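Ticket: Invoice totals wrong on multi-page orders
Product: Wimance order desk
Opened by: Debora Pellegrini, Guerreiro
Assigned to: Gadisa Gudeta
Priority: normal, raised to high
Status: closed, pending customer check

Debora Pellegrini
When an order runs to more than one page, the printed invoice shows a total that doesn't match the order screen. Single-page orders are fine. First noticed in September after the update. Order for the Uva account came to 1,940 on screen and the invoice printed a lower figure. We sent it out before anyone spotted it and have had to issue a correction.

Gadisa Gudeta
Thanks. Can you tell me which invoice layout you are using, and whether the order has a discount line on it? Please also try saving the invoice as a PDF without printing it and see if the total is still wrong.

Debora Pellegrini
Layout is the long one with product thumbnails. Discount line yes, on the last page. PDF is the same as the print, so it isn't the printer.

Gadisa Gudeta
Tried it on our test account with the same layout and a discount. Total is correct here. Could you export the order and attach it? Settings, Data, Export order. Leave the customer's name out if you prefer.

Debora Pellegrini
Attached. I took the name out.

Gadisa Gudeta
Imported your file and I get the wrong total as well. The amount missing equals the last line before the page break. Moving that line up or down the order changes which amount goes missing, so it is the position that matters and not the product.

Things tried so far:
Cleared the layout cache – no change.
Removed the discount line – no change.
Switched to the short layout – total correct.
Long layout with thumbnails turned off – total correct.
Long layout, thumbnails on, rows made taller – wrong total, different line missing.

Workaround for now: Settings, Invoices, Layout, untick Show thumbnails. Invoices already sent will need checking by hand if they run over a page. Passing this to Henrique Lobo.

Henrique Lobo
Found it. When a thumbnail row doesn't fit at the foot of a page, it is moved to the next page after the running total has been carried over. The row prints but its amount is never added. Your test account order was too short to split a row, Gadisa. Fix is in the nightly build.

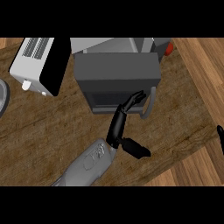 Guerreiro account, 7 October 2019

Gadisa Gudeta
Fix switched on for this account this morning. Re-ran the exported order with the long layout and thumbnails on. Total now reads 1,940 and agrees with the order screen. Also ran it with the break forced in two other places – correct both times.

Debora, please tick Show thumbnails again, log out and back in, then reprint the Uva invoice. Corrections you have already issued are not affected. The invoice number stays the same on a reprint, but the word COPY will show at the top right. If you don't want that, Inmaculada Vidal in accounts support can turn it off for you.

Debora Pellegrini
Reprinted, total is right. I would like COPY turned off for that one invoice only. Is there a way to list every invoice since the update that went over a page?

Gadisa Gudeta
Not from the screen. I have asked Inmaculada to run a list from our side and send it to you, and to deal with the COPY mark. Closing this ticket. Reply here if any on the list still come out wrong and it will reopen.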